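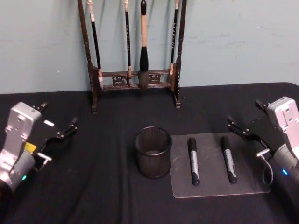 Fig. 1. Brush rack with four brushes, mesh pen holder in front. Black cloth, back table.

Storing and Caring for Brushes in a Shared Studio
Project report, Intro to Brush Writing, Tisham Arts Building
Submitted Nov 15, 2020

1. Why this topic

The class brushes were in bad shape by the second month. Splayed tips, old ink dried up near the ferrule, a couple with hair coming out in clumps. Everybody blamed the brushes for being cheap. I thought it was more how we kept them, which was tip up in whatever cup was closest, or flat in a drawer still damp. So the project is: hang the brushes, write down what happens, make a one page care sheet for the studio.

Not a science project. No control group really. I say more about that in section 5.

2. Setup

Table against the back wall, the blue-gray one. Black cloth over it for two reasons, it hides ink and it was already in the supply closet. The cloth does not lie flat no matter what I do, I ironed it once and gave up after that.

The rack is dark brown wood, turned posts on both sides and a carved panel low down between the two rails. It's the department's, older than any of us. The brushes hang from the top with tips down. Mesh pen holder stands in front of the rack, meant for pencils and pens so they stop ending up in with the brushes.

Four brushes hang on it in Fig. 1:

- thin one, far left, black shaft, pale bristles
- thin one next to it, black shaft with small light markings
- the big one, light handle, full dark head
- thin one on the right, black shaft, pale tip

The big one is the one people fight over. Also the hardest to get clean, more on that below.

3. What I did

Ran it for 28 days. Every brush used in class got rinsed, shaped with fingers, and hung up. I kept a log in a notebook by the sink, date, which brush, who rinsed it (class or open studio), condition of tip. Gave each tip a score, 1 bad to 5 good. Scores are just my opinion, I tried to do them all in the same light.

Paper was Ballel practice sheets, a pack of 400. We got through all of it. Ink was the bottled kind from Puvum, not ground from a stick, because there isn't time in a 50 minute class. Bottled ink is supposed to be harder on brushes. I can't say from this, everything got the same ink.

Rinsing steps I settled on after the first week:

Cool water, not hot. Hold the brush under a slow tap with the tip down. Squeeze gently from the ferrule toward the tip, don't twist. Keep going til the water runs clear and then go a bit more. Press in a paper towel, point the tip, hang it up.

No soap. Tried soap once on the big brush and the hair went kind of dry and fluffy, took days to come back.

4. Results

Thin brushes: went from mostly 2s to mostly 4s. Biggest change was in the first ten days and then it leveled off. The hair that was already bent stayed bent, hanging does not fix that, but it stopped getting worse. Points came together better when wet.

Big brush: slower. Started at a 2, ended at a 3. The trouble is ink sitting deep in the head where it meets the handle. You think it's clean and then squeeze up high and it's still gray. Needs three or four times the rinsing of a thin one, and people in a rush at end of class don't do it. I found it hung up dirty five times according to the log.

Drying time: thin brushes dry by next morning every time I checked. Big one took two days sometimes. If it went back out before it was dry all through it felt mushy to write with.

Drips. Did not plan for this one. Brushes hung up too wet will drip on the cloth, and after a bad day I had to wash it. Pressing in the towel first pretty much solved it.

Loops: two of the hanging loops broke during the project. Retied with waxed thread, both still holding.

5. Problems with the project

Too short. The Ní Mhurchú handbook, which is what our class uses, says to judge a brush over a full season and I had four weeks. Also I was the one rinsing a lot of the time and I obviously knew what I was hoping for. Somebody else should of done the scoring. And I have no scores from before we started hanging, only what I remember plus one page of notes from week one.

Open studio was hard to track. People use the brushes and dont write it down.

6. Money

Budget was small. Waxed thread, notebook, paper towels, one replacement thin brush that in the end we didn't need. Paper and ink came out of the class supplies so not counted here. Rack was free. Receipts are in the envelope with the log.

7. What should happen next

- Care sheet taped up by the sink, laminated if the office will do it. Draft is at the back of this report.
- A second big brush so the first gets two days to dry.
- Keep the pen holder for pens. Please.
- Start again in March with a new brush, score it from day one, and get two people scoring.
- Move the rack out from the wall a little - easier to get at the back and air gets round it.

Log pages are scanned and in the class folder, the handwriting gets worse as it goes. Missing two days near the end when the building was closed.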